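**Vanity drawer sticks halfway, what do I do?**

Posted by zeman_643

The top drawer under my bathroom sink won't close all the way. It's a small vanity on legs and was already in the house when I moved in. I emptied the drawer and it still stops short. Is it the runner?

**Geris**

Probably. Pull it all the way out and look for a loose screw on the side rail. Mine had one sticking up.

**ivitz122**

Just replace the vanity. You can get one for under 200.

**bedisau4**

Don't buy anything yet. Check behind the drawer first — a fallen cap or a hair tie is enough to block it. Then wipe both rails with a dry cloth and rub a little candle wax on them if they're wood.

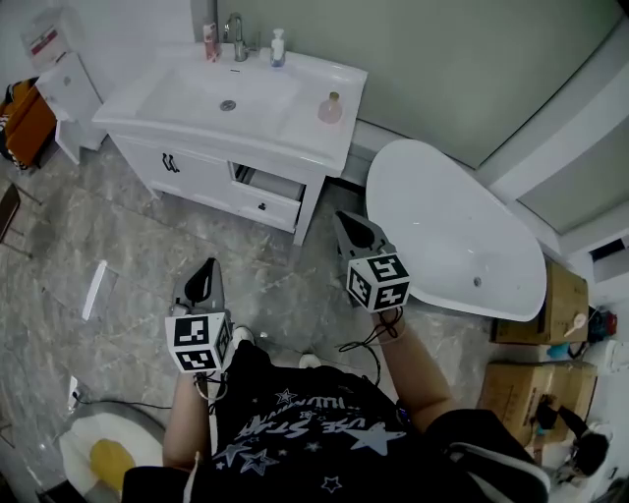

I keep bottles on the counter beside the faucet and leave the drawer for flat things like combs. Tall stuff tips over and catches on the cabinet. If it still drags after that, measure the rails before you go to the store.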